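New from the press: regional bodies and the states that join them

1 February 2023

Our first title of the year is now out. Small Seats, Long Tables, by Jeferson Rocha, looks at how regional organisations treat their smallest members once the founding treaty is signed and the ministers have gone home. It runs to 571 pages, including the annexes, and is the second volume in our Radu series on treaties and institutions.

Most writing on regional bodies starts with the large states, which pay most of the budget and fill most of the senior posts. Rocha starts at the other end. He follows two small delegations through the working groups where draft texts are settled, and asks how much a country can change when it sends one official to cover six meetings. He draws on 40 interviews with serving and former delegates, and on minutes that have not been used in published work before.

The first part deals with accession. It covers what applicants were asked to give up, what they were promised in return and how the wording of both shifted between the first draft and the last. The second part moves to voting rules. Rocha has a good deal to say about abstention, which he treats as a working tool of small delegations — used mostly to win time. The third part turns to disputes over fishing rights, transit fees and the recognition of diplomas. The chapter on diplomas is the longest in the book and can be read separately.

Readers of the first Radu volume will find the same layout, with the treaty extracts at the back and a list of cases by year. The index has been prepared by subject and by article number. A few of the extracts appear in English for the first time, in the author's own translation.

The hardback is available from the Muretberg office and through the usual library suppliers. We have printed up to 300 copies for this first run, and standing orders for the series have already been sent. An electronic edition will follow later in February. Teaching staff who wish to see an inspection copy should write to the sales desk with the name of the course and the expected number of students.

Rocha will speak about the book at the Bunance reading room in Teltasberg this month. Entry is free but places must be reserved — the form is on the events page. Review copies can be requested from the same page, and editors of journals in law and international relations are asked to give the issue in which a review is likely to appear.
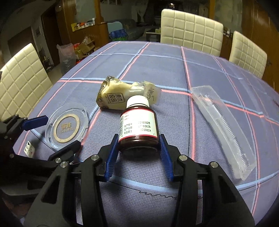
Reading time: 2 minutes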